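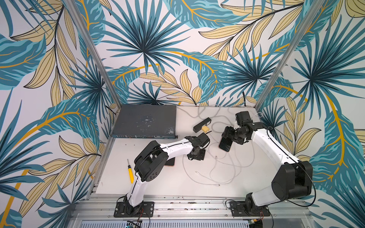 Brultska workshop, June

Paste notebook, continued. Dalia wants this written up before I forget which bucket was which, so I'm doing it now with glue on one sleeve.

Leaf paper first. Batch 352 is the one to keep. Wheat starch, cooked slow, strained twice, thinned until it dropped off the brush in a string. Big overlapping leaf prints are kind to a bad seam – the eye goes off after a palm frond and never comes back to check the join. Off-white grounds are less kind. Any paste on the face dries to a shine you can find from across the room, and Aarti does find it, usually while I'm holding coffee.

Batch 714 is the Vedell powder mixed per the packet. Lumps. Mixed again, colder water, powder shaken in from a sieve, left alone overnight. Smaller lumps. Edges lifted on both test boards by morning, worst on the dark navy where the ink sits heavy. I have written "NO" on the lid, which somebody has since amended to "NO?"

Trim notes. Cut the selvage dry, before soaking. I know this. It is on page one of this notebook in my own handwriting, underlined. Cut it wet anyway and tore a strip out of the beige, then spent most of the afternoon inpainting a leaf vein with a brush meant for model trains. The vein looks fine. I look older.

Soak time: up to 2 minutes for the Ziline stock, then book it and wait. The Matlala stock wants a sponge and hardly any wait at all. If it starts to curl toward you it has had enough. Expansion is across the width, so the pattern match drifts as you go down the wall and you should split the error at eye height. Aarti prefers to lose it all at the baseboard. We have agreed to each do our own walls.

Order no. 3474 (liner paper) still hasn't shown up. Called, was told it had been delivered, asked to whom, was told "the customer." Calling again after lunch.

To do: new blades, the good sieve back from Dalia, recook 352 at half quantity and see if it keeps in the fridge past the third day. Last lot smelled like a bakery, then like a pond. Label it this time so it doesn't get taken for custard.

Mustard touch-up: ochre plus a little raw umber. More ochre than you think.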